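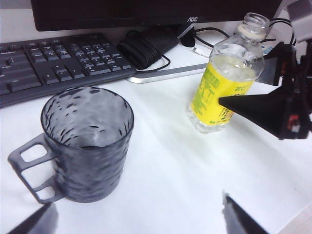 Chapter 8. The Desk as a Kitchen

The kitchen has a sink, a drain, a tiled floor, and a door you can close on it. The desk has none of these, and it is where most office workers now take their drinks. Earlier chapters dealt with rooms that were planned for food. We turn to one that was planned for typing and has been quietly losing the argument ever since.

Consider the ordinary equipment. A mug with a handle stands beside a keyboard. A bottle stands near the mug, its cap gone wherever caps go. A power cord has been coiled up with good intentions. Each object is sensible by itself. Put them on one tabletop and you have a small problem in household planning, which the Hadari workbook calls "wet goods among dry goods" and the rest of us call a spill.

Three terms will come up often. The landing spot is the place where a mug is set down without looking. The reach path is the line the hand takes to get there. The splash side is whichever side of the mug the keyboard is on — in practice, nearly always the near one. 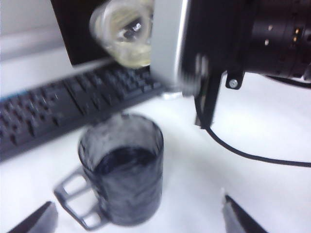

Figure 8.1. A filled mug and its neighbor, the keyboard.

A dark drink in a dark mug is hard to judge at a glance, and people who would never overfill a clear glass will do it every morning in a smoky one. Leave a finger's width below the rim. Turn the handle toward the hand that will use it. If you drink left-handed and mouse right-handed, congratulations, half of this chapter does not apply to you.

In the Brellitz desk survey, which we will use for the exercises, 233 workers kept a log of their drinks from the first cup to the end of the day. Only 60 of them had a fixed landing spot. The others put the mug down wherever there was room, and then moved the papers.

Open containers get a section to themselves (8.5). A wide threaded neck is pleasant to drink from and easy to rinse, and it empties with great enthusiasm when tipped.
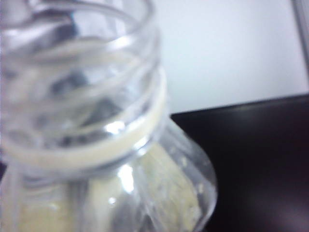
Why does a bottle with very little left in it still fall over so easily?

Most of what kept it standing was the weight of the drink. Once that is gone, a tall light bottle needs only a sleeve to tip it, so cap it or take it to the recycling.

Before reading on, clear your own desk and put back only what you used in the last hour. Keep a list of the rest. You will need it for Exercise 5.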